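Search the archive
Search this list
Go

Subject: Re: [table-care] White-ish film after oil, what to do?
From: Anjani Sumampouw
Date: Monday, July 2, 2018

Dear Hye-jin, dear all,

Thank you for your message, and I am sorry that my answer is long. I first quote your questions, so that the others can follow.

Hye-jin Cheon wrote:

> Hello list,
>
> I have a dining table with a pale top, bought second hand. The seller
> told me it was finished with oil, but he did not know which one. In May
> I sanded it lightly and put on one coat of Ponetti table oil. It looked
> very nice for one week. Then I started to see a milky film in the
> places where we put the plates, and the surface feels a little bit
> sticky when the weather is humid.
>
> My questions:
> Do I have to sand everything again to bare wood?
> Is the film a sign of wax under my oil?
> How do you clean small crumbs and dust from the grain without pushing
> them in? My brush leaves hairs.
>
> My husband wants to cover all of it with varnish and be finished with
> the problem. I would like to avoid this.
>
> Many thanks,
> Hye-jin

I had almost the same trouble with the table in our work room, so I can tell you what I did. I am not a professional. I learned most of it from the older messages of this list and from my uncle, who repaired boats.

About the film. In my case I had put too much oil and I wiped it too late. The wood takes what it can take in the first minutes, and the rest stays on top and becomes gum. When a warm plate or a wet glass comes on it, it goes milky. Wax under the oil can also do this. You can test it in a corner: put a few drops of mineral spirits on a white cloth, rub a place as large as a coin, and look at the cloth. If there is a greasy, yellow smear and the place feels clean afterwards, you have something soft on top, and you do not need to go to bare wood.

I did the whole top with mineral spirits and a gray non-woven pad, always in the direction of the grain, with the windows open. I changed the cloth many times. I let it rest for two days and then I sanded by hand with 320 paper, only to remove the last shiny islands. It took me one long afternoon and one short one. Please lay the oily cloths flat outside to dry, or put them in a metal can with water. They can catch fire by themselves when they are in a heap, and I think it was written on this list already, but it should be written again.

For the new coat I took the hard oil from Fisis. I paid 54 for the can and have used less than half of it, so it is not so expensive as it looks in the shop. I put it with a flat cotton cloth, very thin, waited 11 minutes by the kitchen clock and wiped everything dry with a clean cloth, pressing more than I thought was necessary. After one day I made it again with still less oil. My mistake before was to follow the feeling that more is better.

Now the surface is smooth and has only a little gloss. I was afraid that the wavy figure would become flat or too yellow, but the darker streaks stayed the color of honey and the rest stayed pale. 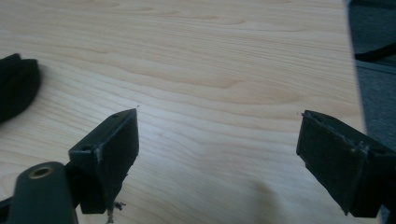
The top with its present finish. The grain is easy to see, and so are the dark crumbs I still have to wipe away.

About the crumbs, I have tried several things. A stiff brush is not good on a soft finish because it makes fine lines that you see later against the window. A damp cloth is good for dust, but if there are hard little pieces in it, you draw them over the whole table. So first I lift the pieces. I use a soft paint brush, very clean, and I move it in short strokes toward a sheet of paper, never in circles. If the brush loses hairs, wash it with soap, let it dry and pull it several times through your fingers before you use it again. For a single fiber I use a piece of painter's tape, only touched to the surface and taken up at once. Do not use strong tape, it can pull an oil coat that is still young.

After this comes a cloth which is wrung out so well that it leaves no drops, and then a dry one. That is all for the daily cleaning. I do not use the orange spray from Somirgate anymore. It smells nice but on my table it made a film of its own, and for some weeks I believed that my oil was guilty.

About varnish, I understand your husband very well. It is a good protection and you can forget the table for years. But if it gets a deep scratch, you must often repair a large area, while with oil I can repair a place as large as my hand and on the next day I do not find it again. A carpenter at the Myung workshop in our town asked 560 for removing my finish and spraying varnish, and 395 if I would bring the top without the legs. I did not do it, but the offer was correct and friendly, and maybe for a family with small children it would be the right decision. Varnish should also not go on the gummy layer that you have now. So the cleaning with mineral spirits must be done in both cases, and you can postpone the discussion at home until after it.

I have two questions back to you. Did you wipe the Ponetti oil off after it was put on, and after how long? And is the sticky feeling everywhere or only at the places for the plates? If it is everywhere, I would guess too much oil. If it is only at the plates, I would look first at the heat and the water, and perhaps some thicker mats are enough.

If somebody here knows whether Fisis oil can go over a rest of Ponetti oil, please write it. I only have the experience with a top which was cleaned completely before, and I do not want to give Hye-jin a wrong advice.

With kind regards,
Anjani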